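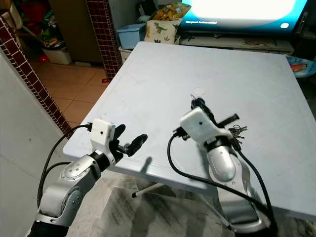 *Fig. 1. Keys with a black fob, and the scuffed top of a plastic table.*

# Handout 4: Where Keys Live

Kistside Evening Classes, Small Rooms and How to Run Them
Notes by Arturo Zanetti, Room 125

We ran over last time (my fault, I got going on shoe racks and couldn't stop), so these notes cover the part we rushed plus what I want you to try at home. Bring them back with your scribbles on them, please!

## Landing spots and homes

I use two terms all the way through this course and I keep mixing them up when I talk fast, so let me write them down properly.

A **landing spot** is any flat surface your hand finds when you walk in. Table, windowsill, top of the microwave. You don't choose it, your arm does.

A **home** is the place you'd send someone else to look. If you can say it over the phone in one short sentence, it counts. "On the hook by the door" is a home. "Try the table, or maybe my other coat" is a landing spot with extra steps.

Keys are my favorite thing to teach with — they're small, they go out and come back every day, and everyone in the room has a story. My own is the November I spent 80 dollars on a locksmith and then found the set inside a bag of onions. I still check the onions.

## Reading a small room

Try this before you buy anything. Stand in the doorway and look for:

1. The nearest flat surface. A folding table is the classic one, because it gets put up for a job and then stays up for a year. Mine at home is a Flevik and I've stopped pretending it's temporary.
2. What's on the wall. Adhesive hooks are easy to forget about once they're up, especially if they're white on a pale wall. Compare the height of the two hooks in Fig. 2 with where the keys are lying, and think about which one a tired person would reach for.
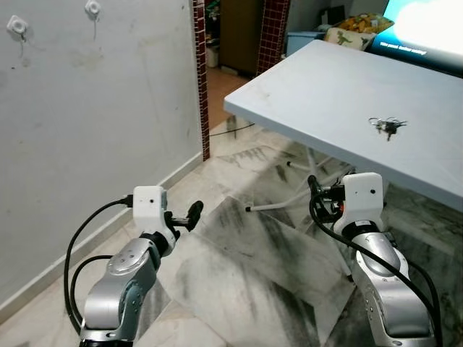
3. What's underneath. Splayed table legs take up more floor than the top suggests, and I have the bruised shins to prove it. Walk your usual path to the hook or tray and see if a leg is in it.
4. The wall surface itself. Smudges are useful! They can show you where hands and bags go. Draw them on your sketch before you wipe them off.

## Putting up an adhesive hook

- Wipe the wall and let it dry completely.
- Hold the hook up with your keys in your other hand and find a height that feels lazy. Then mark it in pencil.
- Press for as long as the packet says, and then wait before hanging anything. The Tovel ones I handed around want a full day.
- A big bunch on a metal ring is heavier than you think. Check the weight on the packet.

If you can't stand hooks, a shallow tray on the table is fine. I only ask that nothing else goes in it — no coins, no receipts, no single glove.

## For next time

Pick one set of keys and one home. Use it for 10 days and jot down each time the keys ended up somewhere else, and where. One line per slip is plenty.

Reading: the chapter on entryways in Bednárik. The library copy is on the reserve shelf, ask for number 881. Skip the part on umbrella stands unless you own one.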